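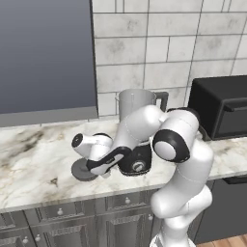

Check the tool flange before you blame the planner, runs the advice from the second-shift desk at Zavport, and it is the first line of the setup sheet for the kitchen cell. Most faults logged against the cell as collisions come from an offset that somebody typed in wrong.

The cell exists twice. One copy is a physical counter and arm in the Arrieta building. The other is a rendered kitchen with a white and black arm, a marble countertop and a wall of white tile, and most of the work gets done there. Zavport keeps both on the same settings file, which the staff call the Durirau file after the software that reads it.

Setup starts at the base. The base position is entered relative to the front edge of the counter, and the edge is a thick rounded lip, so the reference has to be taken from the flat top behind it. An early version of the file used the outermost point of the curve. Every approach height was fine and every reach was 13 millimeters short.

Next comes the gripper. The distance from flange to fingertip is measured on the bench, entered once and locked. The arm is then sent to a low hover over the stone with the wrist pointing down, and the reported gap is compared with the gap in the model. The limit is 2 millimeters. Anything larger sends the technician back to the bench.

The elbow takes longer. With the wrist low and to the left, the upper part of the arm passes in front of whatever stands at the back of the counter - a metal pitcher and a black toaster oven, in the current layout. Each object carries its own collision shape. The pitcher's shape is a plain cylinder with a block added for the handle. Leaving out the block saves a little computing time and caused a long run of false passes in April.

After any change to the file, the cell repeats a fixed set of 100 moves. The log stores joint angles, motor load and the smallest clearance recorded on each move. The set now in use is filed as revision 3794, and older sets are kept so that a drift can be traced to the edit that caused it.

Upkeep on the physical side is ordinary: cable ties, joint covers, a torque check on the flange screws. Landari supplies the covers. On the rendered side, the main chore is keeping the furniture honest. When a cabinet door or an appliance is swapped in the building, its model is replaced the same day and the moves are run again from the first.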